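五月、ソタ・チバは旧港の税関文書を読む仕事に就いていた。対象はパナシウク商会の荷揚げ台帳で、十八世紀の後半、胡椒の積み出しをめぐって商会と土地の領主が争った時期のものである。台帳は一冊、紙葉は583葉。うち14葉は綴じ糸が切れて順序を失っている。

領主側の記録では、商会は約定の関税を二年にわたり納めなかった。商会側の記録では、納付は毎期行われ、領収の印も受けている。どちらも写しで、原本はこの台帳しか残っていない。
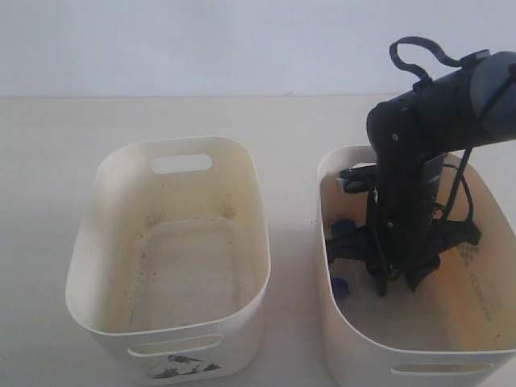 **史料調査室 海港文書班**

チバは失順の紙葉から手をつけた。手順は決まっている。紙の漉き目を測り、虫損の位置を重ね、前後の葉と一致するものを仮に並べる。虫は紙を垂直に食う。穴の形が三葉続けて合えば、その三葉は長いあいだ隣り合っていたと見てよい。

合わない葉が一枚あった。

漉き目の間隔は他と同じで、筆跡も同じ書記のものである。虫損だけがない。記載は胡椒3,000袋の積み出しと、それに対する関税の全額納付。末尾に領主の印が押されている。

「後から入れた葉でしょう」と班長のクスム・カンドパルは言った。「同じ紙の残りを使ったのなら、漉き目が合うのは当然です」

「筆跡も同じです」

「書記が生きているうちに書いたのでしょう」

チバは印を調べた。領主の印は代替わりのたびに彫り直されている。先代の印は外周の線が二重、次代の印は一重である。問題の葉の印は一重だった。日付は先代の治世の最後の年になっている。

報告書には、紙質、筆跡、虫損、印影の順に所見を書いた。結論の欄には「後補の可能性が高い」と記した。カンドパルは「高い」の二字に鉛筆で線を引き、返却した。チバは理由を尋ねず、印影の比較図を一枚加えて再提出した。鉛筆の線はそのまま残した。

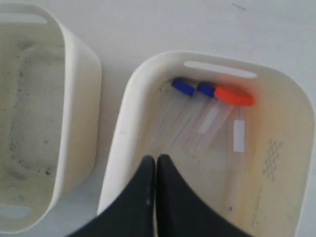 ## 二 書記

書記の名は台帳のどこにもない。給金の支払簿には「書記一名」とあるだけで、毎期16枚の銀貨が渡されている。金額は争いの前も後も変わらない。

ただし、代替わりの翌年に一度だけ、支払いの欄に別の品目が並ぶ。白布一反、米二袋、川舟の渡し賃。宛先は同じ書記である。渡し賃は片道分だった。

ヘマント・サンドゥが支払簿の翻刻を担当していた。彼はこの行を「退職に伴う給付」と注記していた。チバはその注を読み、次の期の支払いを確かめた。「書記一名」、銀貨は同額。筆跡は変わっている。これまで縦画の終わりを右へ払っていたものが、その期から真下に止まる。

川の上流には領主の役所があった。下流には商会の船着場と、税の取り立てから外れた寺領の村がある。渡し舟がどちらへ向かったかは、賃銭からはわからない。上りと下りは同額と定められていた。

チバは渡し場の記録を請求した。デルフィーヌ・ヤジーからの返答は翌日に届いた。該当する年の帳面は水損のため開披できない。乾燥処置の予定は未定。閲覧の代替手段はない。

彼は問題の葉をもう一度机に置いた。斜めから光を当てると、関税額の数字の下に浅い溝が見えた。筆ではなく、先の硬いもので紙を押した跡である。線は三本。一本ずつ長さが違う。

同じ跡が他の葉にもないか、初めから順に調べた。夕方までに見つかったのは一か所だった。台帳の最初の葉、船の名を書く欄の下に、同じ長さの線が三本、同じ間隔で並んでいる。そこには船の名が書かれていない。

チバは調査票の備考欄に線の長さを記入し、単位を書き添えた。それから支払簿の注記に付箋を貼り、「退職」の語について再検討を求めると書いて、サンドゥの棚に戻した。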